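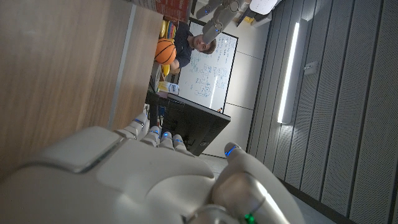 Hellbraune Holzoberfläche mit hellgrauer Kante.

Hindier stellt Kantenverarbeitung auf klebstofffreies Verfahren um

Der Möbelzulieferer Hindier hat im Februar am Standort Droltley eine Anlage in Betrieb genommen, die Tischplatten und Korpusteile ohne separat aufgetragenen Schmelzklebstoff bekantet. Das Kantenband trägt rückseitig eine coextrudierte Funktionsschicht, die unmittelbar vor dem Andruck mit Heißluft aktiviert wird. Nach Angaben des Unternehmens läuft die Linie seit Donnerstag im Zweischichtbetrieb.

Bislang arbeitete Hindier in Droltley mit EVA-Schmelzklebstoff, bei feuchtebelasteten Bauteilen mit reaktivem Polyurethan. Beide Systeme bleiben vorerst verfügbar. Für Platten mit starkem Profil und für Radien unterhalb des Grenzwerts der neuen Anlage ist weiterhin der Auftrag über die Leimwalze vorgesehen.

Ausschlaggebend für die Umstellung war die Reklamationsstatistik. Im zurückliegenden Geschäftsjahr registrierte das Werk 3943 beanstandete Teile, bei denen die Kante als Fehlerort angegeben war. Der größte Anteil entfiel auf sichtbare Fugen und verschmutzte Fugen an hellen Dekoren, dahinter folgten Ablösungen im Eckbereich. „Eine Fuge, die im Auslieferungszustand kaum auffällt, nimmt im Gebrauch Reinigungsmittel und Staub auf und zeichnet sich dann als dunkle Linie ab“, sagt Bartosz Wieczorek, Leiter der Verfahrenstechnik bei Hindier. Bei hellgrauen und weißen Kanten an Holzdekoren sei der Kontrast am stärksten.

Vor der Freigabe wurden 499 Prüfkörper in drei Trägermaterialien gefertigt: Spanplatte, MDF und Stäbchensperrholz. Geprüft wurden Schälfestigkeit, Wärmestand und das Verhalten unter Wasserdampf. Die Auswertung übernahm das Labor Drusavska. Laborleiterin Latifa Naciri zufolge lagen die Schälwerte auf Spanplatte und MDF im Bereich der bisherigen Polyurethanverklebung. Beim Stäbchensperrholz streuten die Werte deutlich stärker, abhängig davon, ob das Band auf Hirnholz oder auf Längsholz traf. Für diesen Träger gilt daher eine eingeschränkte Freigabe: Er darf nur für Bauteile im trockenen Innenbereich verwendet werden.

Die Heißluftdüse muss auf Banddicke und Vorschub abgestimmt werden. Ist die eingebrachte Energie zu gering, schmilzt die Funktionsschicht nicht vollständig auf, und die Haftung bleibt lückenhaft. Bei zu hoher Energie tritt Material an der Oberkante aus und muss mit der Ziehklinge abgenommen werden. Auf Dekoren mit matter Oberfläche hinterlässt dieser Arbeitsgang unter Umständen Glanzstellen. Hindier hat die Parameter je Banddicke in der Maschinensteuerung hinterlegt; eine manuelle Änderung ist nur nach Anmeldung durch die Schichtleitung möglich.

Bei der Fügefläche sind die Anforderungen gestiegen. Ausrisse, die eine Klebstofffuge bisher teilweise gefüllt hat, bleiben ohne Klebstoffauftrag als Hohlstellen unter dem Band. Der Fügefräser wird deshalb nach 2000 laufenden Metern kontrolliert. Zusätzlich wurde die Absaugung vor der Aktivierungszone verstärkt, damit keine Späne zwischen Träger und Band gelangen.

Das Kantenband liefert Asamoah. Zum Start stehen 15 Dekore mit Funktionsschicht zur Verfügung, darunter fünf Grautöne. Die Lagerfähigkeit ist länger als bei vorbeschichteten Bändern, sofern die Rollen lichtgeschützt und liegend aufbewahrt werden. Yiran Zou, bei Asamoah für die Extrusion zuständig, weist auf eine Besonderheit bei der Farbabstimmung hin: Die Funktionsschicht wird im Ton des Bandes eingefärbt und muss bei jeder neuen Charge mit der Deckschicht abgeglichen werden. Abweichungen seien an der fertigen Platte nur im Streiflicht erkennbar, würden aber als Chargenfehler behandelt.

Zu den Kosten macht Hindier keine detaillierten Angaben. Das beschichtete Band ist im Einkauf teurer als herkömmliche Ware. Dem stehen entfallende Spülvorgänge beim Klebstoffwechsel und kürzere Anlaufzeiten gegenüber. Ob sich beides ausgleicht, hängt nach Einschätzung von Wieczorek vor allem von der Losgröße ab. Kleine Serien mit häufigem Farbwechsel sollen zuerst auf die neue Linie verlegt werden.

Bestehende Artikelnummern bleiben unverändert. Kunden, die Platten aus alter und neuer Fertigung nebeneinander verbauen, können das Verfahren am Etikett der Palette ablesen. Nachbestellungen zu laufenden Objekten werden auf Wunsch bis zum Projektende mit der bisherigen Verklebung ausgeführt. Ansprechpartner im Vertrieb ist Ximeng Luo.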